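Clallumell folding drying rack, 24 rails

I bought this rack in the shop in Rukville, where it was the last one on the shelf, and I have now used it through one full winter and one wet spring. My flat has no balcony and the dryer in the cellar belongs to all the neighbours, so I dry nearly everything in the living room. My old rack was a Riltia. It served me well until the plastic corners went grey and started to crack.

The Clallumell is heavier than it looks in the shop. The rails have a white coating, and so far I have found no rust, also not at the ends where the Riltia began to leave brown marks on my pillowcases. With both wings open you can hang two sheets folded once, plus the socks and small things on the lower level. Opened fully it measures 203 centimetres, so please measure your room first. I did not, and I had to move the armchair.

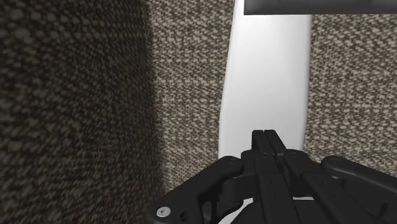

By D. Szalai
Posted 25/02/2019 in Home and Laundry

The wings are the part I have the most to say about. Each one is held by a small catch under the top rail, and you must press it quite hard with the thumb. In the first weeks I pinched my finger 2 times. Now I hold the wing with the other hand and it goes well, but for a person with sore hands I would not recommend it. The catch on the left side is still stiffer than the one on the right.

Heavy things are no problem if you share them between both sides. I once put all the wet jeans on one wing and the rack leaned over, although it did not fall. Jumpers I lay flat across the middle, where the rails are closer together, and they keep their shape. The colour of the feet is a dark grey and they leave no marks on my timber floor.

Folded, it stands by itself behind the door – this was my main reason for choosing it. The Riltia always had to lean on something and slid down at night with a terrible noise.

The guarantee is 5 years, but you must keep the paper receipt. In March the shop will also have a narrow model for the bath. I would like to see it before I say if it is worth the money.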